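Range Assistant (part-time), Flunmont Archery Range

Hours: 19 a week, including Saturdays and Thursday evenings
Contract: permanent, after a three-month trial period
Starts: April
Reports to: Range Manager

Flunmont is an indoor and outdoor archery range on the edge of Irnent. We have nine indoor lanes, a field course in the woods behind the building, and a small shop that sells arrows, strings, tabs and second-hand bows. The club that shoots here has 444 members, and we also run beginners' courses, birthday parties and school visits. We need another range assistant to work alongside the present team of four.

What the job involves

Setting up the lanes before each session and putting everything away afterwards. This includes moving bosses on wheeled stands, pinning faces and checking the netting.
Fitting beginners with a bow of the right draw weight and arrows of the right length.
Calling the line, and stopping shooting when you need to.
Walking the field course once a week to look for fallen branches, loose pegs and damaged 3D targets.
Simple repairs: fletching, replacing nocks and points, serving strings. We use Binora jigs in the workshop and will show you how they work if you have not used one.
Serving in the shop, taking bookings by phone and answering emails.
Keeping the prize table stocked for children's parties.

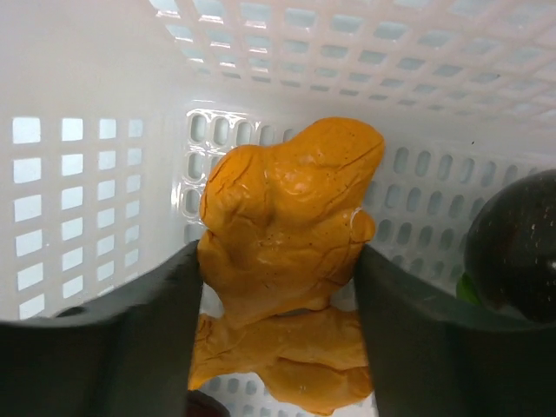 An orange frog-shaped toy in a white basket

Children's parties take up most of Saturday afternoon from spring until the schools go back. There are usually two, each lasting ninety minutes, with a break for food halfway through. You would lead one and help with the other. Sucker-tipped arrows are used for the under-eights and light recurves for everyone else.

What we are looking for

You must be 18 or over and able to lift and carry target bosses with one other person. You should be comfortable speaking to a group in a loud, clear voice. You need to have shot before, in any style, and to know the usual range commands. A coaching certificate is useful but we will pay for the first level if you do not have one, once the trial period is over.

We would also like you to be able to drive, as the bus from Irnent stops at 7 pm and evening sessions finish at half past nine. This is not a condition if you can get home another way.

The job involves working with children, so an offer depends on the usual background check and two references. One reference should be from someone who has seen you shoot or coach.
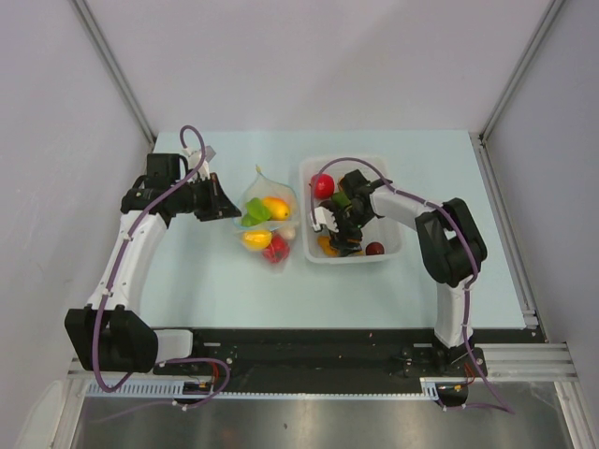
Two robot arms at a pale blue table

Pay and conditions

Pay is by the hour and is above the minimum wage for all ages. The current rate is on the application form. You get paid holiday, free membership, free use of the lanes outside booked sessions and a third off in the shop. Staff may store one bow in the locked rack. We provide a fleece and two polo shirts. You will need your own boots for the field course, which is muddy for a good part of the year.

The indoor lanes are heated in winter. The workshop is not.

How to apply

Forms are kept at the desk, or you can ask for one by email through the contact page. Please send it back with a short letter saying what you shoot, how long you have been shooting and which evenings you can work. Do not send a CV on its own.

Interviews will be held at the range, in the Muriithi Room upstairs. Allow an hour. You will be asked to set up a lane and give a five-minute safety talk to two members of staff, so bring suitable shoes. You do not need to bring your own kit.

If you have applied before, you are welcome to apply again. The form has changed, so please fill in the new one.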